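Simulated Gripper Comparison Cell

The Juria cell is a simulated workstation used for comparing grippers and arm controllers before any hardware time is assigned. Teams submit a gripper model and a controller configuration, and both are run against a fixed set of tabletop tasks. Results are reported per task and per controller.

The standard task places small marked cubes and a shallow tray on a wood-grain table. The arm approaches each cube from above, and the tray serves as the target for placement. Block positions are varied between trials. The table, the tray and the arm remain the same for every gripper under comparison.

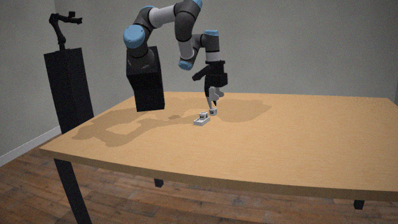
Hivier Laboratory, Manipulation Equipment Group

Two controllers are currently supported: Wei, which follows position commands, and Imari, which also limits contact force at the fingertips. In the most recent comparison, five grippers completed 1,694 trials under both controllers. Of these, 121 were excluded because the gripper model did not load with the correct finger spacing. Corrected models will be rerun in July.

Requests for simulation time should state the gripper mass, the finger stroke and the preferred controller. Please allow seven working days for a reply. Requests for the present round close on Mon 30 June.

Equipment contact: Lingyun Kong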